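Subject: Re: [torkstead-list] Sound from the upper floor, second night

Hello all,

thank you for the many answers to my message from April. I will reply to the most important one below, and then give the news from the second night in the old Nokura mill.

> You write that the steps were heard on the upper floor for 24 seconds
> and that both recorders have it. But on the plan you posted, both
> recorders are on the same wooden beam. So for me this is one recording,
> made two times. Did you try to put one of them on the stone part of the
> building? Also, please tell which filter you used. When I was at the
> Mellby station house we had beautiful "footsteps" for half a night and
> it was the water pipe getting cold after the heating stopped.

You are right about the beam, and I should have seen it myself. On the second night I put recorder A in the same place as before, and recorder B on the stone window seat at the north end. They were 7 meters apart. I did not use any filter on the first night. The file I uploaded was only made louder, and I am sorry that I did not write this in the message.

About the pipe: there is no heating in the mill and the water has been closed for many years. But the idea of cooling is still good, I think. The roof is metal on the south side, and the first night came after a warm day.

Now the second night. We were four people and went in at 9 pm. All of us stayed on the ground floor from 10 pm, in the room with the scales, and the door to the stairs was closed with tape. I wrote down every noise that we made ourselves, also the small ones like a chair or a cough, so that I can take them out later.

From 10 pm to 1 am there was nothing I would call interesting. There was wind, and one time an owl, very near. At 1:40 am two of us heard knocks from above — three, then a pause, then two. The other two heard nothing, but one of them had a hood on. Recorder A has all five knocks. Recorder B has only the first three, and they are very weak. If the sound came from the middle of the floor, I would expect B to have all of them, but maybe the stone takes away more than I believe.

The tape on the door was not broken in the morning.
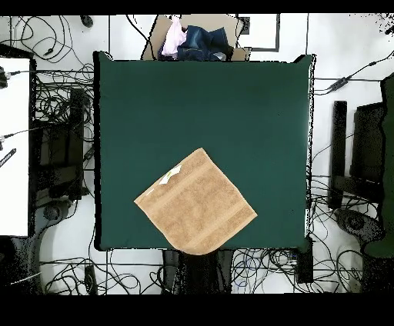

I also looked at the frequency of the knocks. Most of the energy is under 800 Hz, with one narrow peak at 980 Hz, which is in all five knocks on recorder A. I do not know what this peak is. It is not in the steps from the first night. If somebody on the list has worked with the Lanz software, please tell me if it can compare two short sounds when the background is different. The manual is not clear about it and I do not want to buy it only for one question.

Some of you asked if we can try calling out questions to the upper floor. I would prefer to wait with this. When people ask questions they begin to listen for answers, and then every small crack of the wood is a yes. I would like to have two more quiet nights first, one of them after a cold day so we can see if the roof does the same.

The next visit will be on a Saturday, if the owner agrees. We have place for two more persons. Please bring soft shoes and no jacket that makes noise.

The files are in the list archive, in the folder for the second night, without any change in volume this time. My noise notes are there too, but the page after midnight is hard to read and I will type it again.

Best regards from the north side of the river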